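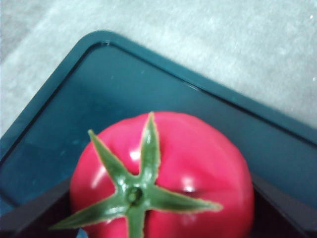
Last edited: November, 10:42 pm

1/ Notes on tabletop props for the play kitchen shelf. Four pieces on gray surfacing: tray, plate, basket, tomato. Posting the layout before I change it again.

2/ The tomato has a smooth, glossy skin and a green five-point calyx. Glossy red picks up every overhead light as a highlight. On the dark teal tray the outline stays clear anyway. I tried the Vosero set first, and its matte finish read as orange after sunset.

3/ The plate is white and shallow. A round item wants to roll on a flat center, so the rim matters more than the diameter. Avela lists its small plates by outside width only. Measure the flat part yourself before ordering.
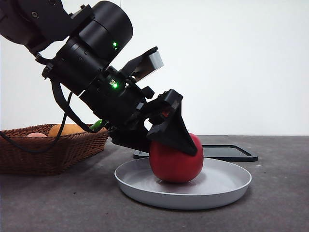

4/ Same rule for trays. Inside dimensions, at the base. Allow 2 inches beyond the largest item so a hand can reach around it.

5/ The basket is woven, in orange-brown tones. I keep it off to one side with open surface between it and the plate. Closer than that and the weave competes with whatever is being served.

6/ Surfacing is gray with a mottled, carpet-like texture. It hides scuffs and shows specks. Lint roller first, then a vacuum on low. I bought about 400 square inches from Ashour and trimmed it with a utility knife.
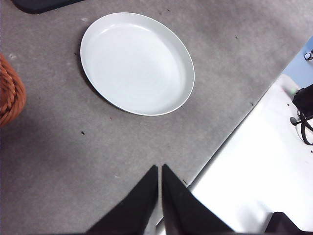
7/ Still open: a second plate in a darker color, and a lid for the Hondodach bin where all of it gets stored. Measurements when they arrive.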